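Planning the Budget for a Two-Arm Bench: Tips From Our Workshop

When we started to plan a second robot bench in our workshop in Hasterville, I believed the price of the arms was the price of the bench. It was a mistake, and I want to save you from it. These are the tips I wrote down for myself in February.

Make two lists before you ask for any quote. On the first list put what is bolted or screwed: arms, grippers, camera modules, the table, the frame. On the second put what is used up or lost: cables, finger pads, objects to practice with, tape. Our first list had one line I forgot completely, the mounting frame, and Lernilgate sent a separate bill of 1,245 dollars for it.

Ask each seller what is inside the price. Bagheri includes the gripper but not the fingers. Stultine includes the fingers, but you pay for the wrist bracket. On paper they looked 3,000 dollars apart. With everything added, the difference was 111 dollars.
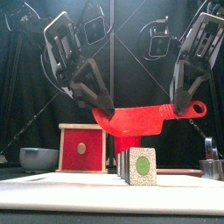 Grippers are the part where I would spend more time and less hurry. Take home objects to the seller and try them, especially the awkward ones. A wide red plastic scoop is a good test, with one gripper on the rounded blade and the other on the ribbed neck of the handle, because the two ends need a different hold. Add a bowl and a metal pot if your tasks are from the kitchen. If the fingers are too thick for the rim of your bowl, ask the price of a thinner pair the same day.

Keep money for cables. Buy them longer than you measured, so that each wrist can turn with a free loop. A cable which is too short will pull out at the worst moment.

A dark curtain behind the table is a cheap thing and I recommend it. Buy the cloth by the meter and hem it at home.

For the spare parts we put aside 3,069 dollars for the first year. Write down each part when you take it from the drawer, with the price, and look at the paper again before you order.

Still to compare: table tops, and delivery to the second floor.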